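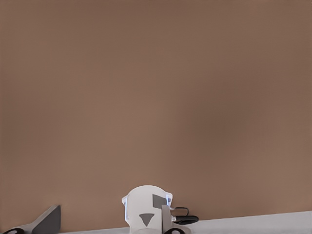 Brown wall, pale surface. Render.

October, Sunday, 4 pm

Finally got back to the sourdough starter this afternoon. I split it last time into two jars, Dunorton (the old one, fed on rye) and Cenard (white flour only), and I've been itching to see which would lift a stiff dough better. Dunorton smells like green apples now, which I love. Cenard is milder, a bit like yogurt, and slower to get going.

Mixed both doughs the same way: 306 grams of water each, same bag of flour, same salt. I let the water warm up on the radiator first because last time I went straight from the tap and everything sulked until bedtime. Folded them every half hour, 4 times, and then I got on the phone with Khoa and completely forgot the fifth (so we're calling it a four-fold recipe!).

Dunorton was up 37 percent on the tape mark when I checked. Cenard had barely moved. I'm leaving it out another hour and then both go in the fridge overnight.

Levente thinks the rye is just feeding it more and I should switch the jars' flour for a week and try again. Fair point, and annoying, because I'd already decided rye was the winner. Will do the swap after this bake.

To do: buy more rye, find the other scale, scrape the dough off the drawer handle.

Comments

Khoa Diệp: Sorry about the fifth fold! Save me a heel of the Dunorton loaf.

Levente Mészáros: Write down the dough temperature next time, please. You always skip it.

Khoa Diệp: The other scale is at my place. I'll bring it back.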